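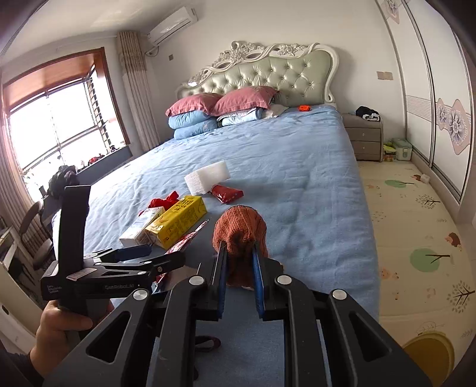 Bed as a dumping ground – how do I get it back?

Posted by Mladenović, June 1, 2018

Our bed has become the place where everything waits to be dealt with. Cartons, wrappers, a rolled-up sock or knitted thing, a block of white foam I seem to be keeping for its personality. Toys on the floor I can live with, they have a play mat and a box with a green lid. It's the bed that gets me. Every night the lot goes onto the nightstand or the floor, and every morning it climbs back up. The nightstand has two drawers, both full, and currently wears a black garment as a hat.

We have a wardrobe with sliding doors, so "buy more storage" is not the answer I'm after. Also, does anyone know how to get dust out of a tufted headboard with carved scrollwork around it? Mine is pale green and has more crevices than a walnut.

Janis
363 posts

Trash first, before you let yourself have an opinion about anything else. Get a bag and go across the bed from one side to the other. Wrappers go in. Empty cartons get flattened. Foam goes too, unless you still have the thing it came with and a firm plan to mail it back. (You don't.)

Then put whatever is left in one basket and carry the basket around the house, dropping things off. Do not sort on the bed. Sorting on the bed is how I ended up sleeping next to a stapler for most of September.

Empty one nightstand drawer completely and leave it that way for a week. It will fill up again, but with things you use.

Headboard: vacuum with the soft brush on low, then a dry paintbrush around the buttons and into the carving. I do mine every 2 months, or when guests threaten. Don't wet leather until you've tried a damp cloth on a hidden spot.

Sudus
51 posts

get a smaller bed

Bromum
1865 posts

Agree with Janis on the bag, less so on the basket. I tried a basket and then I had a basket of stuff on the bed. What worked here was making the bed properly as soon as we got up, pillows and quilt and all. I'm too vain to throw a carton on it after that. My husband isn't, so results vary.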